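Making your own place cards and table names at the kitchen table

Tips from the Arnach workroom, November 2025

We get a lot of lovely emails from couples who have ordered their invitations and then decided to have a go at the smaller bits themselves -- the place cards, the table names, the little tags that go on the favours. I'm all for it. It is a very pleasant way to spend a few evenings, and your guests do notice when a name has been written by hand. I've made a great many of these over the years, at work and for my own family, so I thought I would put down the things I usually end up saying on the phone.

Choosing the card

Buy a little more than you need. If you have 46 guests, cut 60 cards. You will misspell a cousin, and somebody will announce that they are bringing their new boyfriend, and it is much nicer to reach for a spare than to get the knife out again at eleven at night. Buy it all in one go as well, because whites and creams vary from batch to batch and you will see it once the cards are lined up on a cloth.

For a card that folds and stands up by itself, go for something stiff but not the very thickest. Really heavy card looks splendid flat, but it cracks along the fold and then leans backwards like a tired deckchair. Try one sheet first, fold it, stand it up and leave it overnight. If it is still standing at breakfast, you're all right.

Cutting and folding

A sharp blade matters more than an expensive knife. Change it sooner than you think you should, and make two or three light passes along a metal ruler instead of one heavy one. Plastic rulers get shaved by the blade, and after that nothing you cut against them will ever be straight again (I kept one for years out of sheer stubbornness).

Always score before you fold. A bone folder is the proper thing, but the back of a butter knife or an empty ballpoint will do very nicely. Find the grain of the card first by bending it gently each way. It will bend more easily in one direction, and that is the way your fold wants to run. Fold slowly, press with a clean piece of scrap paper over the top, and you won't get those shiny marks you see on cards that have been rubbed with a thumbnail. 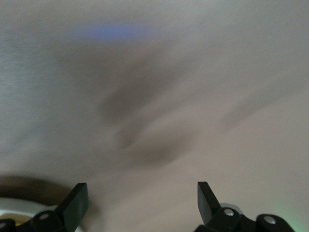 Now, the writing. Whatever pen you choose, try it on an offcut of the very same card. Ink that behaves beautifully on printer paper can creep into the fibres of a soft cotton card and give every letter whiskers. Gel pens are forgiving, brush pens are prettier, and a dip pen is wonderful if you have the patience and an old jumper on. We sell a pigment ink called Flireo which I'm very fond of for dark card, but do give it a good shake and let it dry for longer than seems sensible.

To keep your lines level, rule a guide on a piece of plain paper in thick black pen and slip it underneath. On thinner card, with a lamp behind a sheet of glass, you'll see it well enough to write over. On thicker card, use a hard pencil with hardly any pressure and rub it out the next day with a soft white eraser. The next day, please, and not ten minutes later!

Write the longest name first. If Great-Auntie's double-barrelled surname fits comfortably, everything else will too, and you'll have settled on a size before you start.

Gluing and ribbon

Use far less glue than you want to. A wet glue will make card ripple, so for layers I prefer double-sided tape or a dry glue roller, kept 2 mm in from the edge. If a piece does curl, put it under a heavy cookery book between two sheets of baking parchment and forget it until the morning. Ribbon ends can be dabbed with a tiny bit of clear nail varnish to stop them fraying.

Storing everything

Keep finished cards flat in a shoebox with a lid, away from the kettle and well out of the sun. Coloured card fades more quickly than you'd believe, and if your wedding is in April and you are making things now, they have a whole winter to get through. Put them in table order, with a slip of paper between each table, and whoever is setting out the room will bless you for it.

Offcuts are worth keeping too. The long thin ones make good gift tags, and the scruffy ones are just right for testing pens.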